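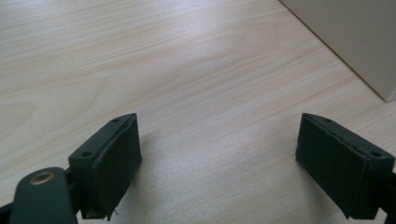
Photo: Hoi-yan Ng / Drisent

Speaker notes – "Boring rules for good recordings"

OK, start without hello. People are still finding seats and the hello gets lost anyway. Leave the first slide up while they settle, then ask who in the room has recorded demonstrations with hand-held grippers. Hands up. Ask who has a written checklist. (Expect fewer hands!)

Right, then me: I look after recording practice at Drisent, I've done it through two projects, Skavholm and now Hindale, and most of what I'm going to tell you I learnt by getting it wrong on the first one. Thank Yi-chun Pan for the invite. Mention that the checklist is called Pan after her, and that she hates this.

Slide 2 – the pads
Back to the first picture for a minute. Look at the pads on the fingers. Our rule is that you check both pads at the start of every session: edges, seam, anything sticking out. See the little pale thread near the bottom of the left one? That goes in the log. It takes ten seconds to write "thread, left pad" and it saves a long argument in June over whether two batches can be compared.

Second rule, same slide: open the grippers over bare table before you touch any object. We want a bit of every recording with nothing between the fingers, so that whoever handles the data later has a clean starting point.

Numbers, if the room looks awake. On Skavholm we had 3,000 recordings and had to throw out 899 of them. I still wince. Of those, 201 went purely on missing start poses. Pause here, let them do the sums.

Slide 3 – the start pose 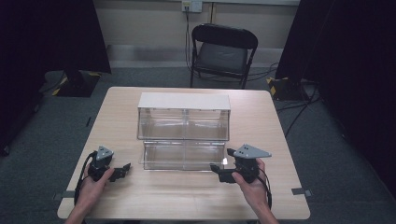 Start pose: one gripper either side, container in the middle.

This is the bit I get excited about, so keep an eye on the clock! Both jaws in front of the lower tray, facing each other, hands resting on the table. The rule says a hand's width in from each end. Sulastri Majimbun wanted millimetres in the rule, and we tried that for a fortnight, and people spent longer measuring than recording.

Points to make while it's up:
Marker plates upright and facing the way the sheet says. Never hold a gripper by the plate.
Cables down the outside of each hand. If one crosses in front of the object, stop and start again.
Stand bases get hazard tape, always, even when everyone on the shift knows where they are. Visitors don't.
Chairs go back behind the table, empty, during a take.

Somebody will ask about clear plastic. Say yes, it's a pain, and yes, we do it on purpose – homes and shops are full of the stuff. Then click on.

Slide 4 – clear things, both hands 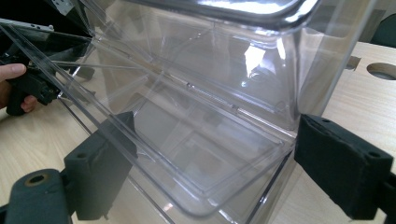

Page last changed: Thu 18 June

Lid up, tray out, pads against the plastic on both sides. Point at the bright patches on the lid. Those are reflections from overhead, and our rule is that you leave the lights alone once a session has begun. Fiddling halfway through is worse than glare, as Chak-lun Tam will tell you at length if you buy him a coffee.

You can also see a hand at the left edge, and part of its gripper through the tray. Good moment to talk about consent: anyone whose hands might be recorded signs the form first, and that includes whoever is only "helping for a second". Gloves are up to the person. We don't ask.

Squeeze rule: close until the pads touch, then only as much more as you need. I used to say "gently" and found out everybody has their own gently.

Slide 5 – did it help?
Hindale so far: 1,019 recordings on the Pan checklist. Don't promise a rejection figure, Hok-lam Ko is still going through them and he'll be in the second row.

Questions. If there aren't any, ask them what's on their own list that isn't on mine. Paper copies of the checklist are in the blue folder by the door, spare ones in my bag. Remember to get the clicker back to Hoi-yan.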